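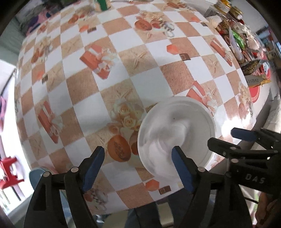 Caderno da oficina, 2020-04-19

Hoje trabalhei só com a mesa e a loiça. A toalha de plástico fica, já decidi. A Lejla preferia uma lisa, porque os quadrados brancos e bege com tantos desenhos por cima (flores, presentes com fita, as ovais cor de laranja) cansam a vista. Eu compreendo, mas esta limpa-se com um pano húmido e as outras duas que temos são de tecido e mancham logo.

Tigela branca grande: passei a usar esta para a salada e para a fruta. A borda larga é boa para segurar, mas o interior é pouco fundo e o molho sobe depressa quando se mexe. Não encher até à borda. Vi um pontinho escuro na parte de dentro, em cima. Não sei se é sujidade ou defeito do vidrado. Amanhã esfrego com bicarbonato e, se não sair, escrevo aqui.

Pôr a mesa: experimentei a tigela no meio e depois mais para o lado direito. No meio tapa o ramo de rosas impresso e as pessoas ficam longe dela. À direita sobra lugar para os pratos, e quem serve não precisa de se levantar. O Nikola disse que no Eltbridge faziam sempre ao centro, por costume. Para mim, a direita está melhor.

Vincos: a toalha chegou dobrada da Pekmont e ficou com 2 vincos fortes. Água morna e um pano por cima, sem ferro. Da última vez o Sorin usou ferro numa igual e o plástico colou, por isso peço outra vez: ferro não.

Por fazer:
- perguntar à Brenda se a Ristić ainda vende a tigela no tamanho mais pequeno
- comprar grampos para a toalha, que foge quando se puxa uma cadeira
- medir a mesa outra vez, a medida de julho não bate certo com a minha
- devolver ao Onyekachi o escorredor dele

Nota para quem arruma: a tigela vai na prateleira de baixo, sozinha, sem nada empilhado dentro. A borda lasca com facilidade e já perdemos uma travessa assim.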